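Box Office Methods > Opening weekends > Do the Xaba previews belong in the opening number?

reelcount
The Gakcombe chart has Xaba at number one for its opening weekend. The Milgate chart has it at number two. Both use the same theater count, 371, so the gap has to come from somewhere else. My reading is that Gakcombe rolled the paid previews into the first day and Milgate listed them separately. Can anyone confirm? I need one series for a spreadsheet of animated openers and I don't want to mix methods.

matinee_ledger
Confirmed for Gakcombe. Their notes page says any paid showing after 4 p.m. on the day before release goes into opening day. Milgate has no notes page that I can find.

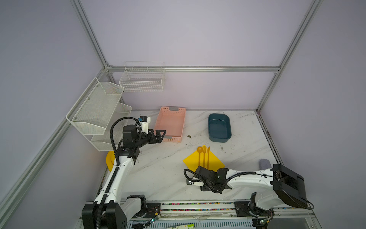
Pink basket and teal tub on the tabletop.

The rule matters more for a family film than people assume. Evening previews for a family film are usually weak and the matinees carry the weekend, so the roll-in is normally small. Xaba is odd in that Cada sold it as a fan event and the previews were heavy.

reelcount
Thanks. Then the per-theater average on Gakcombe is also off, no? They divide the rolled-in gross by the full theater count, but the previews didn't play everywhere.
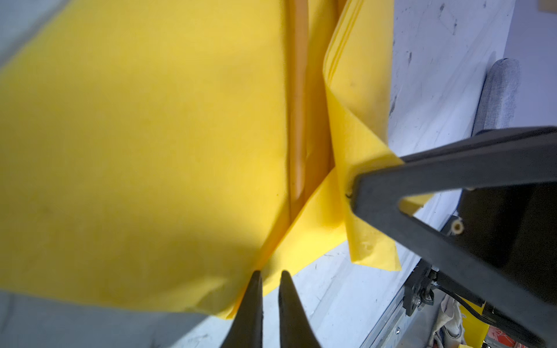 Nilmini Roy

It is off, but consistently off, and I would leave it alone. Every title on that chart gets the same treatment. If you correct one film you have to correct all of them, and for older releases the preview theater counts were never published. Use the Gakcombe series as is and put a column next to it flagging heavy previews.

I would not use Milgate for anything earlier than this season. They changed how they handle estimates and did not restate the back catalog.

flatrate
Disagree. A consistent error is only harmless if the size of the error is stable, and it isn't. Preview start times have moved earlier over the years, so rolled-in openings drift upward against the old ones. You end up comparing a three-day number with something closer to three and a half. Strip the previews wherever you have them and mark the rest as unknown.

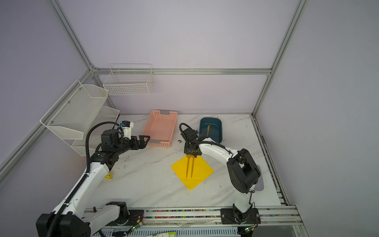 Two robot arms over the table, wire basket on the back wall.

For Xaba specifically, stripping them costs it the top spot. Cada's press note calls it a number one opening without saying on what basis.

matinee_ledger
Every distributor does that. The note went out with estimates anyway – actuals came later and were lower.

flatrate
Lower by how much?

matinee_ledger
Small enough that it doesn't change the rank on either chart. It does change the second-weekend drop, slightly.

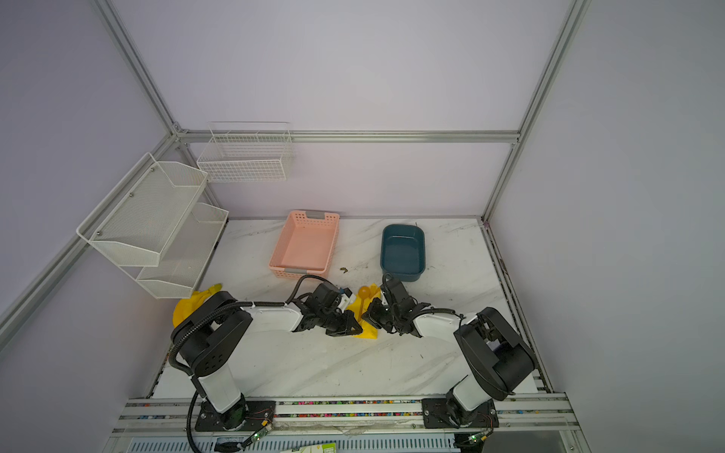 Posted by Dae-han Bae, 7:14 p.m.

Going by the drop is a worse idea than either of the above. With previews in the base, the second weekend looks like a collapse. With previews out, it looks like an ordinary hold. Same film, same tickets. I use the gross through day 14 divided by the plain weekend gross, previews excluded from the bottom and included in the top. It is ugly but it compares across years without much fuss.

Nilmini, are you sure about the Milgate restatement? I have a saved copy of their July table and some of the older rows differ from what is up now.

Nilmini Roy
Not sure, no. I checked a handful of titles and those had not moved. If you can post the rows that differ I will go through them.

flatrate
Excluded from the bottom and included in the top flatters anything with big previews. That's the same bias with the sign flipped.

Dae-han Bae
Yes. It is smaller after two weeks than after one weekend. Rows to follow, the file is on my other machine.

reelcount
Going with two columns, previews in and previews out, blank where unknown. I'll wait for the July rows before I fill in anything from Milgate.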